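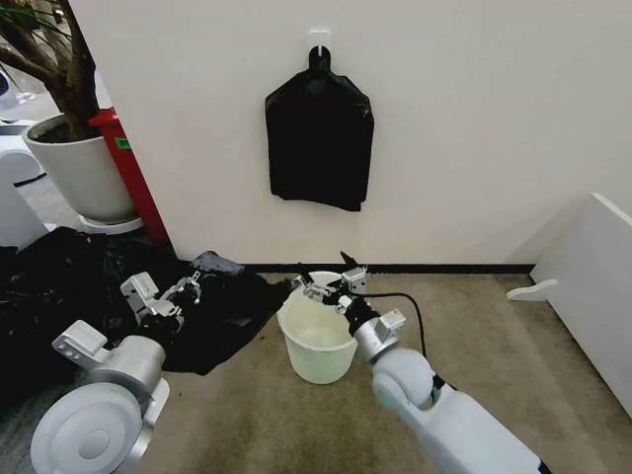
Category: Grant reports / Shared housing

Progress report to the Trikley fund, period ending June

Dear colleagues,

I write to inform you about the waste and cleaning part of our work in the Pumside house. In this period we had 5 common rooms to arrange, and now 2 of them remain, the laundry and the upper hall.

In each finished room we follow the same method. A small white adhesive hook is fixed on the wall, and a black garbage bag hangs on it by the tie handle. The bucket stands on the floor near this wall, so the person who empties it does not need to go to the storage for a new bag. We chose adhesive hooks because the owner does not permit drilling. The hooks must be placed higher than the baseboard and away from the plants, which the residents water themselves.

The supplies were bought from Rathore, 130 bags in one order. We had planned to buy from Bruson, but their delivery was delayed two times and we canceled. The cost was a little higher, and I took the difference from the line for small repairs. I ask you kindly to confirm that this is acceptable.

One difficulty is the carpet. In the carpeted rooms a leaking bag makes a stain very quickly, and in spring we paid for one cleaning that was not in the budget. I now ask the residents to tie the full bag before they lift it out of the bucket. Most of them do it. A note in simple words will be put at the door of every common room.

The house has at present 41 residents, and the cleaning list is signed every evening at 7. There were some empty lines in the first weeks, fewer later.

For the next period I plan to finish the two remaining rooms and to find lids for the buckets, as the residents of the ground floor requested. The receipts will follow separately.

With respect,
Jitendra Sachdeva
House coordinator, Pumside

Last updated: June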